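The Woman Who Rents Out Half a Kitchen

I got to Wuvthorpe a little before six in the morning, which is when she told me to come if I wanted to see any actual baking. By seven it's mostly dishes, she said on the phone, and she wasn't kidding. When I walked in, the first loaves were already out and she was leaning on the counter eating a heel of rye with butter and way too much salt.

"You want some?" she said. "You have to eat it standing up. House rule."

So I ate it standing up. It was very good bread.

She'd rather I didn't use her name (her mother-in-law reads this site, apparently, and there's a story coming up about a cake), so I'll just call her the baker. She runs Plekitz, a small bakery on the ground floor of an old shoe store, and she started it with a home oven, a folding table and a list of 131 people who had told her at one point or another that she should sell her bread.

"I wrote them all down," she said. "Every single one. Then I opened, and I think maybe seven of them came in the first month. I still have the list! I look at it when I need to be mad about something."

Before bread she worked in the billing office at a dentist's, and she says she liked it fine. The baking was a weekend thing until she got hooked on a dark, sour rye that a neighbor used to bring over wrapped in a dish towel. It took her most of a winter to get close to it. The starter she ended up with is called Bratu, and when I asked where that came from she just shrugged and said it looked like a Bratu.

"It's moody," she told me. "If it's cold out, it sulks. If I go away for the weekend, it really sulks. My husband feeds it and I swear it knows."

Moving out of the house

I asked her what the hardest part of getting a real shop was, and I figured she'd say money. She said it was learning to be in one place.

"At home I had flour in the hall closet, pans under the bed, sheet trays in the car," she said. "I knew where all of it was. Then I got this room and I lost my mind for a month, because I kept walking to where the closet used to be."

She had budgeted for an oven and a mixer and hadn't thought much about anything smaller than that. Then came the racks, the bins, the scale, the carts, the mop sink. One trip to Kodden, the restaurant supply place two towns over, came to $453, and she remembers sitting in the parking lot afterward reading the receipt out loud to her sister over the phone.

"She goes, 'What did you even buy?' and I go, 'Shelves! I bought shelves!'" She was laughing so hard telling me this that she had to put the coffee down. "You don't dream about shelves. You dream about the window with the bread in it."

Her advice, if you're thinking about doing this, is to buy used when you can and get things you can see through. Wire is her favorite -- crumbs fall to the floor where you can sweep them up, and bread that's cooling gets air from underneath. She has strong feelings about solid shelves. I won't print most of them. 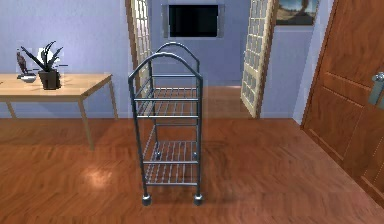 The cake story

Okay, the cake. In her first spring she said yes to a wedding, even though she doesn't really do cakes. The couple wanted three tiers with lemon filling for over 150 guests, and she figured that bread and cake were cousins.

"They are not cousins," she said. "They've never met."

The first try slid. The second one was fine to look at but tasted, in her words, like a clean bathroom. Her mother-in-law, who has opinions about lemon, was in the kitchen for all of it. On the third try they quit arguing and made it together, finishing at four in the morning, and the bride sent a card that's still taped up by the register.

"I've never made another one," she said. "People ask. I tell them the cake department is closed."

Half a kitchen

These days she rents out the kitchen in the afternoons, once her own baking is done. There's a couple who make dumplings and a guy who does hot sauce (he has to be last, because of the fumes). It pays a good chunk of her rent and she likes the company, even though somebody keeps putting her bench scraper in the wrong drawer.

I asked if she'd ever want a second shop. She thought about it for a while, and tore off another piece of rye.

"I'd want a second oven," she said. "Ask me again in May."

Then the front door opened and a man came in wanting two loaves, sliced, and she told him what she tells everybody, that it's too warm to slice and he should come back at nine.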